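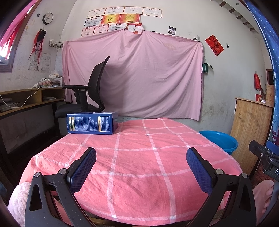

Ticket: Fummont hand-held, left and right units disagree about what "closed" means
Opened by: Przemysław Nowakowski
Component: gripper / pads / width readout
Priority: Medium (was High, until I had some tea)
Status: Closed, with grumbling

Summary

We are comparing two hand-held grippers on soft goods before choosing a controller for the arm. Same mechanical design, same blue textured pads, or so the packing list would have it. Unit A runs the Trodach board, unit B runs the Zolel board. On cloth, unit A reports a closed width of 3 mm with nothing between the pads. Unit B reports zero, as a well-brought-up gripper should.

Steps to reproduce

1. Power up both units and let them home.
2. Open fully. Both read the same.
3. Close on nothing. Unit A says 3 mm, unit B says zero.
4. Close on a single fold of cotton. Unit A says 7 mm, unit B says 4 mm.
5. Question your career.

Expected: the same numbers from both, or at least numbers that are wrong in the same direction.

Log

Sunday, March 20, 2022

10:05 Rehomed unit A. No change. Rehomed it again in a firmer manner. No change.

10:20 Swapped the boards over, so the Trodach is now in unit B. The offset stayed with unit A. I had been looking forward to blaming the Trodach, and had in fact drafted the email.

10:45 Checked the linkage on unit A for play. The pivots turn freely and nothing rattles. Pads touch along the lower edge first and at the tip a moment later. On unit B they meet flat.

11:10 Turned the lighting in the preview up and down, in case the width was being read badly from the camera and not from the encoder. It comes from the encoder. The manual says so on page 9, in a paragraph I have now read three times.

11:30 Took the pads off unit A. The black backing on the left one is a hair thicker at the bottom than at the top. The right one is fine. Fitted both pads from unit B to unit A, and unit A reads zero. Fitted the suspect pad to unit B, and unit B picks up the 3 mm. So it travels with the pad, and the electronics of both firms leave the court without a stain.

11:50 Dusted the arms while they were in bits. This fixed nothing but they look smarter.

Reply from Wróbel support

Thank you for the detailed report. Could you confirm that the firmware is up to date, and try homing the gripper?

Reply from Przemysław

Firmware is current on both. I have homed the gripper so often that it could find its own way back from the station. The fault follows the left pad, as in the 11:30 entry. Please could you check whether other pads went out with the same backing? A replacement pair would do nicely, ideally two the same.

Reply from Wróbel support

Understood, and sorry about the first answer. Some left pads were moulded with a taper. A new pair is in the post. In the meantime you can enter a closed offset under Setup > Jaws > Zero trim. It will correct the reading, though the pads will still meet at the bottom edge first.

Reply from Przemysław

Trim entered, and unit A now reads zero on empty. It still pinches thin cloth low down and lets the top of the fold wander off, so I am leaving its cloth runs out of the comparison until the new pads are on. Thick folds look all right.

Follow-up, April

New pads fitted to unit A, trim set back to nothing. Empty close reads zero on both units. Single fold reads 4 mm on both, with either board. Reran the set of cloth picks that we threw out.

For whoever picks up the controller comparison: Trodach closes more gently, Zolel answers sooner. I slightly prefer the Zolel for bedding and the Trodach for anything with a corner worth keeping. Write down which pads are on which unit before you start. There is now masking tape on the spares tin saying LEFT, BAD, DO NOT — please leave it there.

Closing.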